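パスタム水運資料館 公開日視察報告
地域資料課

1 視察の目的

当課では、所蔵する河川図面および旧船着場関係文書の公開方法について見直しを進めている。その参考とするため、8月、Rovholm市のパスタム(Pastham)水運資料館が年に一度実施する施設公開日に職員を派遣した。以下、視察の概要および所見を報告する。

2 施設の概要

同館は、Tse川の右岸に1870年に建てられた荷受倉庫を改修した施設である。倉庫は長く穀物と木材の中継に用いられ、鉄道への転換後は市の備品庫となっていた。改修にあたっては外壁の煉瓦と荷揚げ用の開口部が残され、内部に展示室、閲覧室、収蔵庫および作業室が設けられている。川岸から正面入口までは400メートルあり、旧引込線の跡が遊歩道として整備されている。

運営は市の文化部門が所管し、図面の複製と額装については地元のKakow社に委託している。館長のAba Ayaaba氏によれば、委託の範囲は契約更新のたびに見直しており、原資料の館外持ち出しは認めていないとのことであった。

3 公開日の運営

受付は午前9時に開始された。入館は無料であるが、収蔵庫の見学は事前申込制で、当日の定員は100名とされていた。見学者には経路を記した紙が渡され、展示室、閲覧室、収蔵庫、作業室の順に案内される。展示室は自由見学とし、収蔵庫に入る直前で荷物を預かる方式である。

展示室では、曳舟の航路図、船頭の手帳、通行料の徴収簿が並べられていた。徴収簿は開いた頁の全文が翻刻され、読み方に注記が付されている。品目名に現在使われない語が多いことから、この注記を熱心に読む来館者が目立った。一方、航路図の前では、上流と下流の向きが現在の地図と逆であることに戸惑う声が聞かれた。

4 閲覧室および作業室

閲覧室では、司書のAustra Butkienė氏から目録の構成について説明を受けた。目録は船着場の名称を第一の見出しとし、年代、作成者の順に排列している。同一の船着場に複数の呼称がある場合は、最も古い文書に現れる名称を採用し、他の名称からは参照を立てる。当課の目録が作成者を第一の見出しとしていることと比較すると、地域住民の問い合わせに応じやすい構成といえる。

作業室の卓は明るい色の木の縁が付いた正方形のもので、天板は淡い青灰色である。

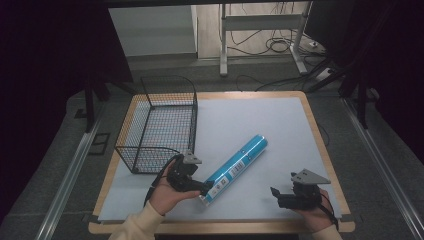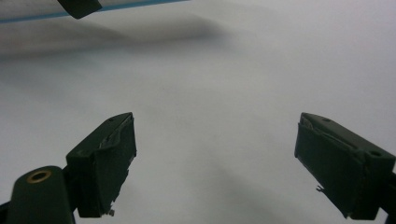
5 収蔵庫

収蔵庫には400点の河川図面が保管されている。大判のものは平置き、軸の付いたものは桐箱に収め、棚の下段には何も置かない。過去にTse川が増水した際、旧備品庫の床面まで水が達した記録があり、その教訓によるものである。温湿度の記録は毎朝職員が帳簿に記入し、月末に館長が確認印を押す。

質疑では、図面の裏面にある書き込みの扱いについて当課から質問した。同館では裏面も表面と同じ条件で撮影し、目録上は別の項目を立てずに備考欄に記載している。書き込みの多くは修繕費の計算や人足の名であり、個人名の公開範囲については現在も館内で検討が続いているとの回答を得た。

6 所見

第一に、目録の見出しに地名を用いる方式は、当課においても検討に値する。ただし、当課の管内では町村合併による地名の変更が多く、参照の作成に相当の作業を要すると見込まれる。まず旧船着場関係文書に限って試行することが適当である。

第二に、翻刻に語釈を添える展示方法は、予算の追加をほとんど伴わずに実施できる。秋の企画展において、通行関係の文書から着手したい。

第三に、収蔵庫見学の事前申込制については、受付の人員配置を含めて引き続き調査を行う。同館からは申込書の様式の提供を受けており、写しを課内の閲覧用書架に配架した。

なお、裏面書き込みの公開範囲に関する同館の検討結果は、まとまり次第、Butkienė氏から当課あてに送付される予定である。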